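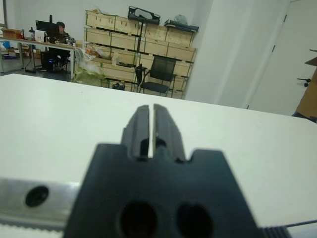

Home | List archive | Threads | Join | Help

Re: [homedesks] light top or dark top, and where does the lamp go
Rhys Baxter
2021-04-30

Hello all,

Sorry for the slow answer, Akinyi, I've had your message open for days and kept meaning to get to it.

Akinyi Mwaipopo wrote:
> We've finally got the go-ahead to replace the two old desks in the
> back office and I'm stuck between a pale top and a dark one. The
> pale ones look lovely but I drink a lot of tea. Also is it worth
> paying more for the chunky legs? Eldana says the thin metal ones
> wobble. And where do people put a lamp when there's a monitor and
> a load of post on the desk already? Budget is 300 each, delivered.

Pale top, every time! I had a dark one for years (a Lotex, the big one with the drawer that stuck) and it showed every crumb and every bit of dust the minute the sun came round. A light-coloured desk just looks cleaner, even on the days when it plainly isn't. Tea rings do show, but they wipe off if you get to them the same day, and I speak as somebody who has left a mug standing over more than one long weekend.

On the legs, I'm going to disagree with Eldana a bit. My desk has thin metal legs and it did wobble at first, quite badly when I typed, but I went round underneath with the allen key after a month and did all the bolts up again and it's been fine. What I like is that you can see right under it, so the room feels bigger and there's somewhere to put your feet. The chunky Prolex ones are solid, I grant you, but Nahom and I carried one up the stairs last July and I'd rather not do that again.

The lamp! This took me ages. I started with it on the right of the monitor and got a horrid glare on the screen. Now I've got a thin black one over on the left, well clear of the monitor, and the post goes in a pile between the two. It hardly takes up any room. Get one with a small base if you can, the one I had before it had a foot the size of a dinner plate and I was forever putting letters on top of it.

One more thing, try not to let cardboard boxes live on the desktop. I know, I know. You put one down "just for today" and it's still there at Easter with a stapler in it. If there's a big white table going spare in the same room, use that for unpacking and keep the desk for the computer. Mine is 530 deep, by the way, and I wish I'd gone deeper, so do measure with the monitor on before you order. I only measured the wall.

Has anyone tried the Ejigu desks? Eduard had one on order but I never heard how he got on with it.

Cheers,
Rhys

3 replies | 1396 views | Share this message

Previous in thread | Next in thread | Back to list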